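Proyecto Tamik. Manual de montaje y puesta a punto
Sección 8. Cámara de muñeca y primera prueba con fruta

Antes de empezar, los brazos deben estar atornillados al bastidor y calibrados según la sección 7. Si la mesa se ha movido desde entonces, repita la calibración.

Material necesario
Cámara de muñeca con su soporte impreso
Tornillos M3 y llave Allen de 2,5 mm
Bridas de velcro
Cesta de plástico de borde bajo
Limones, manzanas y algún pimiento

8.1 Montaje de la cámara

1. Corte la alimentación de los brazos y espere a que se apaguen los indicadores verdes.
2. Presente el soporte en la muñeca, con la pestaña hacia el lado de los dedos. Apriete a mano los tornillos.
3. Coloque la cámara y pase el cable por la cara exterior del antebrazo. Deje un bucle holgado en cada articulación.
4. Lleve la muñeca con la mano hasta los dos topes de giro. El cable no debe tensarse en ninguno.
5. Apriete los tornillos con la llave. El soporte es de PLA y se agrieta con facilidad.

Nota. Los soportes Kleinschmidt de la primera tirada tienen los agujeros estrechos. Hay que repasarlos con una broca de 3,2 mm.

8.2 Ajuste de la imagen

6. Encienda los brazos y abra el programa Eser. En la pestaña Cámaras, elija la muñeca izquierda.
7. Abra la pinza. Las puntas de los dos dedos tienen que aparecer en las esquinas inferiores. Si solo se ve una, afloje el soporte y gírelo.
8. Fije la exposición en 46 y desactive el modo automático. Sobre un tablero negro mate, el automático quema los amarillos.
9. Guarde el perfil.

8.3 Prueba con fruta

10. Ponga la cesta a la izquierda de la mesa, dentro del alcance del brazo.
11. Agrupe unas piezas en el centro y reparta otras cerca del borde del fondo.
12. Limite la fuerza de cierre a 211. Con valores más altos la pinza marca la piel de las manzanas.
13. Guíe la pinza con la mano hasta una pieza suelta, cierre, levante y lleve la pieza a la cesta. Repita con las piezas agrupadas.
14. Detenga la grabación y compruebe que el archivo se ha guardado antes de empezar otra toma.

Precaución. Mientras alguien guía una pinza con la mano, otra persona debe permanecer junto a la parada de emergencia. No meta los dedos entre las dos mordazas aunque el brazo parezca inmóvil.

Aspecto de la mesa durante la prueba, desde la muñeca izquierda: 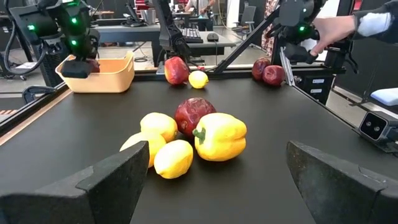 Pritthorpe: en mi taller el paso 12 no bastó con limones muy maduros, tuve que bajar un poco más la fuerza y cerrar despacio. También convendría decir en el 8.2 que el perfil se pierde si se cambia la cámara de puerto USB.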